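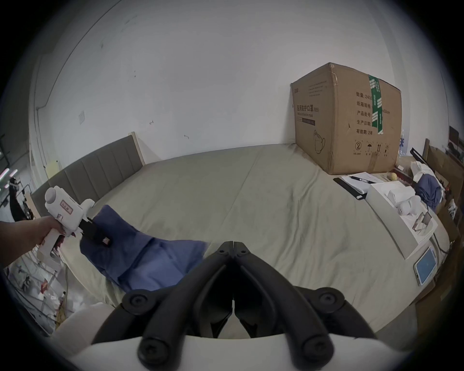
《Wurunley》的夏季测试归我们 Kastow 管，下面的问题大多来自玩家信箱，少数来自我们自己人，后者问得更没底气。先说问得最多的地图：新区域 Zuremura 是一片高地湖区，地形起伏比旧地图密得多，小地图上那一团蓝色看着像贴图坏了，其实就是湖。想象一下灰绿色床单上那块皱巴巴的蓝布，褶子挨着褶子，布角还鼓着一小团，湖岸线差不多就是这么个走法。在这种地方开船，请先学会减速，再学会骂人。

测试什么时候开始？

2024年7月8日开服，客户端提前开放预下载。开服当天上午请不要守在登录界面反复点“重试”，服务器分不清热情和攻击，会一视同仁地把你请出去。

我六月报过名，怎么还没收到邀请？

先翻垃圾邮件。我们的邀请信标题里有“免费”和“立即领取”，市场部觉得很有号召力，各家邮箱的过滤器也这么觉得。翻过还是没有，请到账号页面看报名状态。显示“审核中”就是还在排队，显示“已通过”但没有信，点旁边的“重新发送”。点一次就够，点多了每封信里的激活码会互相作废，最后只有最后一封能用，而你多半会先打开第一封。

测试收费吗？要不要预购？

不收费，也没有预购。如果有人在二手平台卖你激活码，那是他的生意，跟我们无关，码被封的时候也跟我们无关。

上次测试的存档能带过来吗？

人物外观、船名和好友列表可以带，金币、货物和船带不过来。上次测试末期有人发现可以把同一桶鲱鱼卖给同一个商人，卖到商人破产，再用低价把他的店买下来。这套手法我们很佩服，也已经修掉了。为了公平，所有人的钱包一起归零，包括那些老老实实运木头的玩家。对不起各位运木头的。

船名能带，那我上次起的名字能改吗？

可以在船坞改，每个角色免费改一次。许多人是凌晨起的名字，这个功能就是给这些人做的。

Pasichnyk 是什么？能关掉吗？

Pasichnyk 是新的天气系统，关不掉。它会根据洋流和季节推算风向，然后在你满载易碎品的时候刮起来。有玩家来信说它“有恶意”，程序组查过代码，里面没有恶意，只有一个写得比较悲观的概率表。单人模式可以把天气强度调低，联机海域由服务器统一计算，谁也调不了，包括我们的社区经理，他试过。 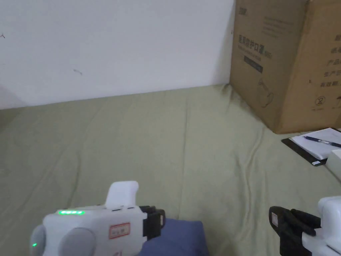
如果你实在受不了风暴，可以走内湖航线。内湖的风小，运费也低，沿途的收费站却一个不少。走慢一点还能钓鱼，钓上来的东西能卖的不多，但图鉴需要它们。

一支船队最多几个人？

船队上限是 15 人，编进同一支之后共享仓库和债务。请仔细读“债务”两个字，再决定要不要接受陌生人的邀请。退出船队时，欠款按货舱比例分摊，系统不会听你解释那批香料是谁主张买的。

船长突然不上线了怎么办？

连续 17 天没有登录，大副可以发起接管投票，其余船员过半同意就换人。原船长回来后会看到一封措辞得体的通知信，信是文案组写的，改了好几稿，仍然有人看完当场退游。船长的私人物品会原样放进港口的寄存柜，船和旗不会还给他。

登录时跳出错误 801，是什么意思？

意思是客户端版本和服务器对不上。退出游戏，让启动器把更新下完，再进。启动器停在最后一点进度不动时，它在校验文件，请让它校验。很多人选择在这个时候强制关机，于是又得到一个错误 801，然后写信告诉我们更新没有用。

如果更新之后仍然报错，按下面的顺序试：
退出启动器，右下角托盘里的小图标也要退。
打开安装目录，删除名为 cache 的文件夹。
重新启动，选“修复客户端”。
还是不行，把 logs 文件夹打包发来。打包整个文件夹就好，请别用手机拍屏幕，我们的眼睛也要上班。

能换语言吗？中文翻译怎么有的地方是空的？

能换，在设置的“语言与字幕”里。空着的地方是翻译还没交，我们宁可空着，也不想再出现上次那种情况：码头工人对着你喊“字符串未定义”，喊得还挺有感情。

支持手柄吗？

支持，键位可以全部重设。默认键位里“抛锚”和“抛货”挨得很近，设计组说这样手感连贯。建议出港前先改掉。

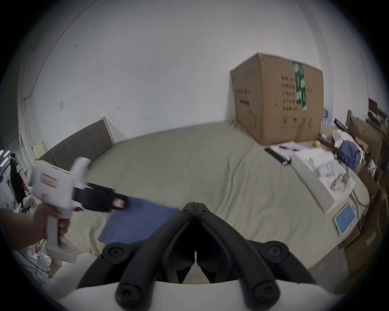

第 2 页

可以直播、录像吗？

可以，这次没有保密协议。画面角落的测试水印请不要遮，遮了我们也看得出来是测试版，船帆还会穿过桅杆呢。直播时若在屏幕上露出激活码，请默认它已经属于观众。

测试期间遇到别的玩家抢劫，可以举报吗？

公海抢劫是玩法，港区抢劫是违规。界线在港口外的浮标那里，浮标会亮灯，地图上也有虚线。总有人把船停在虚线上，船头在里面，船尾在外面，然后来问算哪边。算船舵所在的那一边。这一条是 Demyd Karpenko 定的，他负责海战设计，自己的船在内部测试时被人从船尾劫过，所以请相信这条规则经过了充分的思考。

我的船沉了，货还在吗？

沉船点会保留一段时间，到期之前你可以带打捞船回去。别人也可以。沉船点在地图上对所有人可见，标记是一个相当醒目的红圈。有人建议只让本人可见，我们记下来了，打捞行会的玩家们写来的反对信我们也记下来了。

船上的猫有什么用？

抓老鼠，减少粮食损耗。它也会睡在海图上，这时航线规划界面有一块打不开，要等它自己走。点击猫可以摸，摸了不会让它走得更快。

怎么提交问题和建议？

游戏里按 F8 打开反馈窗口，它会自动附上你所在的坐标和设备信息。标题请写具体些，“太卡了”我们收到很多，“从 Zuremura 北码头出港，转向时画面停住”我们就很感激。建议类的信也欢迎，每封都会有人读，读完不一定照做。要求给猫加战斗属性的建议已经够多了，请先停一停。

测试结束后会删档吗？

会删档，外观和船名照旧保留。结束前一周会在登录界面发公告，请届时把想截的图截完。那几天商人会半价卖烟花，船上放烟花有失火风险，系统会弹窗提醒一次，勾选“不再提示”以后，火就归你管了。

正式版什么时候出？

还没定。定了会写在官网首页，字很大。在那之前，任何说自己“有内部消息”的人，请顺便帮我们问问他是哪天。

本页会随测试进度更新。没找到答案的，可以从账号页面进入客服工单，信里附上角色名和所在服务器，附件请压缩后再传。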